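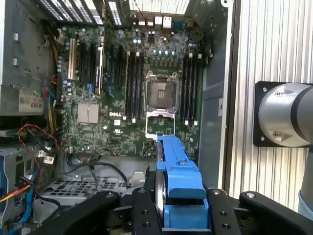 Search this site Go Menu

Bench Notes 4: Sockets, Slots and Keeping Your Fingers Out of Both

2020-06-28
Posted by the course instructor, Fliludside Evening Workshops

Okay, so this week we get to the part of the class everybody signed up for (and the part I get the most nervous watching!). Last time we did cases, screws and power supplies. Now we're down on the motherboard itself, in particular the processor socket, and I want you to read these notes before you show up because I talk too fast once we get going.

Lay the tower on its side, side panel off, power cord out of the wall. Hold the power button in for a few seconds after you unplug. Wrist strap on, clipped to bare metal on the case. I know the strap feels silly. Wear it.

Getting your bearings

A big workstation board can look like a small city the first time you see one, so I always start from the socket and work out. Find the square with the metal around it. If the cooler and the processor are both out, you'll be looking right down at the contacts, a whole grid of them, very tiny and very shiny. On this style of socket the pins are in the board and the processor has flat pads on its underside. If you learned on older machines where the chip had the legs, switch that around in your head.

From there, look left and right. The Dell board we're using has a bank of four memory slots on either side of the socket, black with little white latches, eight in all. A lot of home machines only have two or four, so don't go home and panic because half of yours are missing!

Then find the back of the case, where the network and USB ports are. Once you know which way is "back," the rest gets easier. The expansion slots are over on the left, next to the finned silver heatsink for the chipset. People mix that heatsink up with the processor cooler every single time I run this class. The chipset one is low and square and stays where it is. Please don't pry at it.

The load plate

The hinged metal piece over the socket is called the load plate, and its job is to press the processor down evenly onto the contacts. It stays closed under quite a bit of tension from the lever, or levers, depending on the socket. To open it:

Push the lever down and slightly out until it clears its hook, then let it come up slowly under your thumb. Don't let it snap. If there are two levers, look for the markings on the metal, because they open in a set order and close in the reverse.

Swing the plate open all the way until it rests by itself. Half open is how it ends up dropping on the pins.

Now stop. Hands back. This is where I come around and look at everybody's socket with the flashlight.

About those pins

They bend if you breathe on them wrong. Okay, breathing is fine, but a sleeve isn't, a screwdriver isn't, and a paper towel is the worst thing you can put anywhere near them because the fibers catch. If you see dust in there, use the hand blower from the gray drawer, held back a little and at an angle. No canned air upside down. No cotton swabs.

A good way to check for damage is to tip a light low across the socket and look at the reflections. They should run in clean, even rows. One dull spot or one dot out of line means a bent pin, and you should tell me before you do anything else. I've straightened a few under the magnifier and I've also given up on plenty. I won't be mad. I will be mad if you put a chip on top of it and crank the lever down.

Putting the processor in

Hold it by the edges. Match the corner triangle on the chip with the mark on the socket, and match up the notches. Lower it straight down. There is no pushing, no wiggling, no sliding around to find the spot. If it isn't sitting flat, lift it straight up and look again. Then plate down, lever down, and yes, the lever feels like way too much force the first time. Closing it is meant to feel stiff.

Paste and cooler come next week, so we'll put the plastic cover back over the socket once you've had your turn and your chip is out again. Label the cover with your bench number please.

Memory, quickly

Open the latches, line up the notch, press both ends until they click. With two banks you don't fill one side and leave the other bare. Read the chart for your machine and put the first sticks where it says, even if it seems like an odd place to start.

Bring next time

Notebook, your small Phillips, reading glasses if you use them. The thermal paste is on us. The parts fee is $188 for the full course, and if you still owe the second half you can settle up at the Gonden Street desk before class.

The August session is filling up already, so tell me soon if you want to repeat any of this. I've had people take the socket night twice and I think that's great!

Questions: leave a note at the workshop desk, Gonden Street | © 2020 Fliludside Evening Workshops | Back to top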